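Bundside Robotics Reading Group Newsletter
May issue

Item 3: Does the grid help the robot, or does it help the paper?

Several of you forwarded the Wanddale report on grasping clear plastic, most with a line to the effect that transparent objects are now more or less done. I have read it twice, appendix included, and I don't think they are. There is a useful idea in it, though, and it deserves a fairer reading than the press summary gave it, so this item runs longer than usual.

First the problem, for the newer subscribers. Depth cameras are bad at clear things. The light goes through, or bounces off somewhere unhelpful, and what comes back is a hole in the depth map or a confident reading of the table behind the object. People have tried dusting parts with powder, filling in the missing depth with a trained network, using polarized light, and simply groping around until something touches. All of these work somewhat. None of them is what you would want on a packing line at four in the afternoon.

The Wanddale group's proposal is to stop trying to see the object and look at what the object does to its background. Put a known pattern under the workpiece, view it from a camera on the wrist, and compare the lines you get with the lines you ought to get. Where they bend, soften or go missing, there is probably plastic. Add the bright streaks that clear walls throw off under overhead light, and you have two weak cues that fail in different ways. A small network takes both and gives out a mask and a grasp angle. The arm closes in from one side, takes another look when the finger is near, and corrects.

Background distortion is an old trick, and the authors say so, to their credit. What they claim as new is doing it up close, with a moving camera, a cheap mat, and the finger itself in view for most of the approach. They argue that the finger is a help here: its shape is known, so its position against the lines gives a running check on the calibration. I liked that part. It is a modest thing to notice and they back it with a decent ablation, where masking out the finger made the final alignment clearly worse.

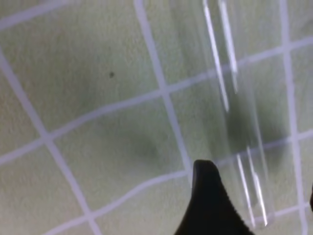 My trouble starts with the thickness of the walls. A heavy clear block bends a line enough that a child could find it. A thin-walled part with flat sides barely moves it. In that case nearly all the work falls to the highlights, and highlights belong to the lamp as much as to the object. Shift the lamp and they slide along the edge, or jump to another edge, or vanish. The report tests under exactly 2 lighting setups, both overhead, both diffuse, and calls the result "robust to illumination." I would call it tested under two lamps.

Then there is the mat. A soft textile surface is a kind choice for this experiment. It doesn't shine, so any strong highlight can be put down to the object with very little risk. It gives a little when a fingertip comes down too low, which forgives errors in height that a steel tray would punish. The lines on it are pale on pale, and the authors present this as the hard case, since a black and white checkerboard would be easier to track. Fine, but the checkerboard comparison isn't in the report. Neither is a plain mat with no lines at all, and that is the one I most wanted to see. If the network does nearly as well on plain cloth, then it has learned to chase highlights and the grid is decoration.

I wrote to ask. The reply was polite and said the plain-mat runs were "in progress." They may well be.

Now the numbers, because they are what got passed around. The report gives 306 grasp attempts in total. The headline success figure comes from a subset of 100, described as the "standard placement" trials, where the object lies flat, alone, and fully on the grid. The rest are spread over tilted, partly overlapping and near-border placements, and for those you have to go to a bar chart in the appendix that has no values printed on the bars. I held a ruler to my screen. By that method, which I don't recommend, the near-border trials come out a good deal worse, and that is what you would expect from a method that needs lines on both sides of the thing it's looking for.

It also matters what counted as success. A grasp was scored as good if the object left the mat. How it sat in the fingers wasn't recorded. For picking and dropping into a bin, that's enough. For anything where the part has to go into a fixture afterward, it tells you very little, and the opening paragraph of the report is all about fixtures.

We had a small go at this ourselves in the Bretommont lab, using their released weights and our own mat. I want to be careful about how much weight this gets. Our camera is different, our gripper's fingers are not the same as theirs, and we spent a week on it, most of that on getting the calibration to stay put. With those cautions, here is what we found.

The mask was often good. I'd gone in expecting rubbish and did not get it. On long clear parts lying across several lines, the outline along the bright edges followed the plastic closely, and the network seemed to cope with our softer, blurrier lines better than I would have guessed.

The dim side was another matter. Where a wall had no highlight on it, the mask tended to creep outward until it met the next grid line and stop there, as though the line were the edge. Rotate the mat under the part and the false edge moved with it. I consider that the most informative test we ran, it takes no equipment at all, and I would ask anyone using this method to try it before trusting a single result.

Shadows also caused trouble. The gripper throws a soft, broad one as it comes down, and the network was sometimes quite sure that the shadow was part of the object. The authors train with synthetic shadows, but these look hard-edged in the samples they show, and ours weren't. This is probably fixable with better training images. Dirt and lint on the cloth, which I had worried over, made no difference that we could find.

Would a plain classical method do as well? The Seppälä baseline, which fits the grid lines and flags wherever the fit goes bad, is in the report's comparison table and loses by a wide margin. Look at how it was run, though. It got one view, from the start pose, and the new method got a view at every step of the approach. Give the baseline the same views and let it vote, and I suspect the gap narrows. We did not have time to check. If someone on this list has a spare arm and a dull afternoon, that would be a real service, and I'll print whatever you find, including if it shows I'm wrong.

So where does it leave us? I believe the claim that a patterned background gives a wrist camera something extra to work with on clear plastic. I believe the finger-as-reference result, which has been nearly ignored in the coverage. I don't believe the headline rate carries over to a hard, shiny tray with parts touching each other, and the report offers no evidence on that either way. Whether the grid or the glare is doing the work is still open – the plain-mat runs would go a long way toward settling it.

For people with a practical need right now: if your parts are thick, lie flat, and you control the surface and the lamp, this is worth a few days of your time. Budget most of them for calibration. If your parts are thin-walled, I would hold off until the follow-up is out.

Our mask outputs and the mat rotation test are in the shared folder under "clear parts," along with the calibration notes. The notes are a mess. Corrections to me before the June issue, please, and the same goes for anyone who has the appendix chart as actual numbers.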